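2020-12-01

Hello again - second update on Sovitz, the little puzzle game you're kindly paying for. Sorry it's a bit longer than the September one, there's more to tell!

## Where we are

The first 5 worlds are playable from start to finish on a phone (older ones too, though the ice world still stutters when you rotate the board quickly). I rewrote the swipe controls because testers kept sliding a tile when they meant to tap it, and the complaints have dropped right off.

We had 872 people sign up for the open test and 437 of them got past the bridge level. I'd like that to be higher, so I've moved the bridge later and put a gentler level in its place.

## Money

Most of this instalment went on music from Saengthong and the Prirkska sound licence. Nothing has gone over budget. The translation money hasn't been touched yet - I want the hint text settled first.

## Still to do

- Daily puzzle mode. The generator works but now and then spits out a board with two answers, and players do notice.
- Saving between devices. Jilleck's login kit is in, the syncing bit isn't.
- Printed hint book for backers. Page count still to be agreed with the printer, and I'm leaning towards a plain paperback.

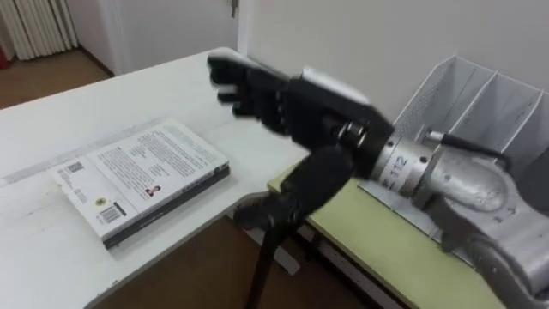 - Store page. Needs new screenshots and a shorter blurb, both before the next payment date please remind me if I go quiet!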